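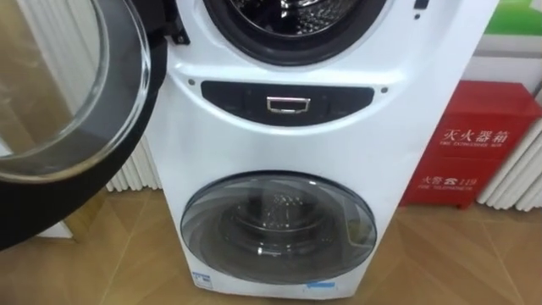 The upper drum with its door open.

November 5, 2022
By Kaj Riis

NOTICE TO THE RESIDENTS OF CLUNCOMBE HOUSE

The management of Cluncombe House wishes to inform all residents that Mr. Baldur Vídalín, of the fourth floor, has been declared absent under Article 14 of the house rules. The declaration takes effect at noon. Until then Mr. Vídalín may be greeted on the stairs in the usual way.

Residents will recall that the river left its bed in January and has not yet given notice of its return. Mr. Vídalín was at that time employed by the firm of Van Leeuwen to measure it. He continued to measure it each morning after it had gone, walking out along the dry channel as far as Brorstead with a brass rod and a notebook. The notebook was submitted to this office and has been read with care. It contains 81 entries. The first 80 give the depth as nothing. The last gives the depth as four feet, in a steady hand, with the remark that the water was clear and that a woman in a green coat had waved to him from the far bank.

The management sent a clerk to the place described. He found stones, a gate, and the upper half of a bicycle. His shoes were examined on his return and were dry.

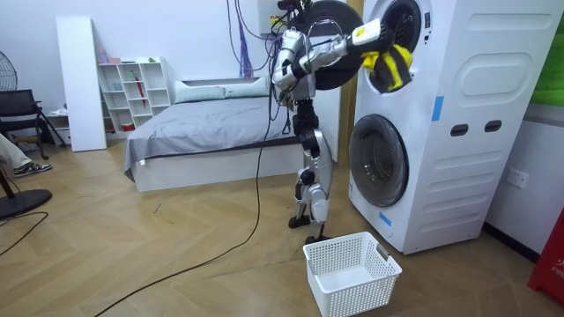
Mr. Vídalín was then invited to correct the entry. He replied, in a letter of one page, that he had corrected it already, the earlier figure having been too low. He asked that his rent be paid forward to spring from the deposit and that his mail be held. He also asked whether the house had any record of a Miss Carno, who he believed had once rented the room below his own.

The house has such a record. Miss Carno lived here for 14 years and kept her account in good order. She was declared absent under the same article, on a winter morning, having reported to the night porter that she could hear a ferry. No ferry has served this district in the memory of the present management. Her coat was not among the effects she left, and its color was not written down.

Residents have asked whether they may see Mr. Vídalín off. The rules do not provide for this, and they do not forbid it. Those who wish to stand at the gate may do so, provided the path is kept clear for deliveries. The front door will be unlocked at half past eleven.

His room will not be let before spring. The brass rod remains the property of Van Leeuwen and should be returned to this office if found. The undersigned walked out to the gate last evening to confirm that the hinge had been repaired. The hinge is sound. The lower bar was wet to the height of my hand, and I have entered this in the book. 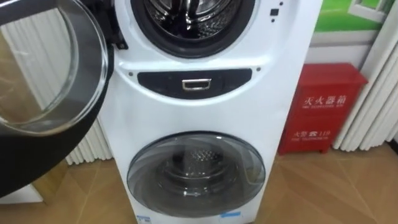 Upper and lower drums, with the upper door swung back to the left.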